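Erkholm 700 Wall-Hung Workbench
Made by Ristus. Sold and shipped by Ruangrit Tool & Storage.

Item: ER-700
Availability: In stock, ships in two parcels
Price: $139.00
Add to cart | Save for later | Ask about this item

Overview

The Erkholm 700 is a fold-down workbench for garages, sheds, basements and spare rooms. It mounts to the wall studs and folds flat when you need the floor space. Open, it gives you a work surface 43 inches wide at standing height. Folded, it sticks out less than five inches from the wall.

The top is solid birch with an oil finish. The wall frame and both folding arms are powder-coated steel. Each arm locks open on its own and has a red release lever on the underside. You need to pull both levers to fold the bench, so it will not drop if one gets bumped.

Ristus rates the bench for 139 pounds, spread evenly, when it is fixed to wood studs with the screws supplied. That is enough for a small vise, a miter box or a sewing machine. It is not enough for a table saw, and you should not sit or stand on it.

What people use it for

Most of our customers buy the 700 for light repair and hobby work: sharpening, model building, bike parts, potting, small electronics. Several have bought two and hung them side by side. If you do this, leave at least an inch between the tops so the arms have room to swing. 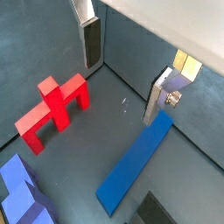 The birch top comes oiled but not sealed. Wipe up spills the same day. Once or twice a year, sand it lightly with 180 grit and put on a thin coat of any plain hardwood oil. If you work with glue or paint, order the cut-to-size rubber mat (item ER-M43), which lies flat on the top and can stay in place when the bench is folded.

Specifications

Top width: 43 in
Top depth: 20 in
Top thickness: 1 1/8 in
Folded depth: 4 3/4 in
Working height: set by you when mounting; 36 in suggested
Maximum load: 139 lb, evenly spread
Weight: 38 lb
Top: solid birch, oiled
Frame and arms: steel, dark gray powder coat
Stud spacing: 16 in or 24 in on center
Warranty: five years on frame and arms, one year on top

In the box

Birch top
Wall frame, two pieces
Two folding arms with locks
Eight lag screws and washers
Twelve wood screws for the top
Drilling template, printed at full size
Instructions

Mounting

Plan on two people and an afternoon. You will need a stud finder, a level, a drill with a 3/16 in bit, and a 7/16 in socket. Tape the template to the wall, check it with the level, and drill only where the marks fall over a stud. Hang the frame first, then the arms, then the top.

Do not use drywall anchors. For brick or block walls, order the masonry kit (item ER-K2), which replaces the lag screws with sleeve anchors.

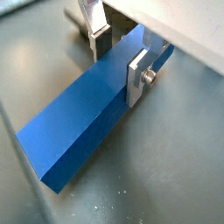
Older Erkholm benches used a single center lock. Arms from those models do not fit the 700 frame. If you are replacing a broken arm, check the sticker on the back of the top before ordering. The 700 has a four-digit code starting with 7.

Accessories

ER-M43 Rubber mat, black: $24.00
ER-K2 Masonry kit: $11.50
ER-T1 Tool rail, mounts above the bench: $32.00
ER-L4 Replacement arm, left or right: $27.00
Voltaner clamp-on work light: $43.00

The Voltaner light clamps to any top up to 1 1/2 in thick. Take it off before you fold the bench.

Shipping and returns

Orders placed before 2 p.m. leave our warehouse the same working day. The top and the frame travel in separate boxes and may not arrive together. Please wait until you have both before drilling. Returns are accepted within 30 days if the bench has not been mounted. Return freight is $18.00 and is taken off your refund.

Customer questions

Can it be mounted outdoors?
Under a roof, yes, with the mat on. In open weather the top will cup.

Can I cut the top down?
Yes, up to three inches off each end. Oil the cut edge. Cutting the top ends the warranty on it but does not affect the frame.

Does it come in a longer size?
Ristus has a 60 in version planned for May. We do not have a price yet.

Is there one on display?
Yes, at our counter. Panya Kaewmanee can show you how the locks work any day except Wednesday. For bulk or school orders, ask for Buppha Ongart.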